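4.2 Trial setup and kit under review

The Godar kit is a hand-held two-finger gripper sold with a wrist camera and a license for the Jukell logging software. We bought it as any small lab would, no vendor help. Price was not a factor in the scoring. Setup took 12 minutes from opened case to first usable recording, most of that spent on the Jukell login. All sessions were run in an art room – cluttered on purpose, since the vendor's own demos use a bare bench. Tabletop items were limited to everyday things: a mug, a plastic bottle with a blue cap, a flat round coaster.
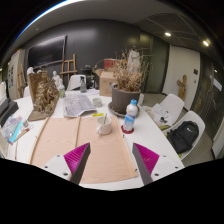 Figure 3. View from the Godar wrist camera, bottle upright on the coaster. Magenta finger inserts at lower left and right.

Two operators (Li-hua Yip, Kuo-hua Yu) shared the work, 400 recordings in total. Each did a short warm-up of 10 grasps, not counted. Bottle start pose was varied between standing and lying on its side. Mug always upright. We did not clear the backgroud between recordings, and the dried plant in its dark gray pot was left on the table as visual clutter. Thin stems are a known weak spot for the Choi depth filter that ships with the kit, so worth keeping.
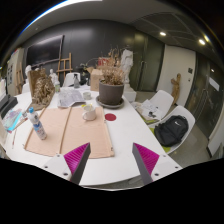 Finger wear was logged at the end of each block. The ribbed inserts are a consumable; Godar sells them in packs and the manual gives no replacement interval – an omission we raised with support in July, no reply so far. Yip found the grip comfortable, Yu did not (smaller hands, trigger reach too long). Compared with the Virnano unit in Section 4.1, the Godar fingers sit wider in view and hide more of the near tabletop. For low flat objects this matters, and the 3 annotators asked for a second camera angle on teh coaster trials. Scores by object are in Table 2. Export to the common format is covered in 4.3.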